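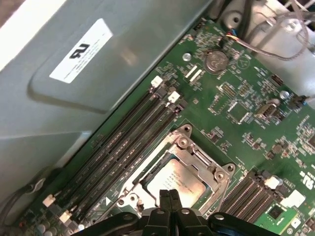
I have been a member of the same library in Dandport since I was small enough to need a stool for the atlases, and in all those years I have only once felt moved to complain. It was in May, when I found that the translated fiction had been taken out of the general run of novels and given a bay of its own by the back stairs, with a cheerful sign saying World Voices. I know it was kindly meant. The staff there are lovely and they care about books more than most people care about their dinners. But I do wish they would put it all back.

My first reason is a selfish one, I'm afraid. Nearly everything I have loved in translation I found by accident, on the way to something else. Years ago I went in for a sea story and came home with a novel about a family of salt merchants, put out by a small press called Trindska, simply because its spine was a nice dull red and it stood at the height of my hand. I hadn't the faintest idea it had started life in another language until I got to the note at the end (I always read the note at the end, and sometimes, wickedly, I read it first). By then I was thoroughly in love with it and would have forgiven it anything. Had it been by the back stairs I don't suppose I should ever have met it.

And who does go to the back stairs? People who already know they like that sort of thing. The rest of us, tired after work and with the car on a meter, go to the shelves we know. A separate bay says, ever so politely, that these books are a kind of homework. You may be up to it this week or you may not.

People who disagree with me – and I have had some very enjoyable arguments over this at our reading group – say that a translated book gets lost among all the others, and that a bay at least lets it be seen. I do take the point. Oda, the bookshop on the hill, keeps a translation table in the window and it looks splendid, and I have bought more from it than I ought. But a table is changed every few weeks and the books go home to their proper places afterwards. A bay just sits there. Ours holds 70 books, and a Norwegian crime novel is leaning on a volume of Persian love poems as though they were cousins.

What I would like instead is very little trouble. Put the translator's name on the front of the book, in letters a person can read without her glasses. Bisus have done it on their last 30 titles and the covers are none the worse for it. I have got into the way of following translators as I follow authors, and it has led me to some wonderfully odd places, including a 956-page saga about a canal which I finished in bed with a cold and would gladly begin again.

Then shelve it under the author's surname, with its neighbours, and let somebody come looking for a sea story.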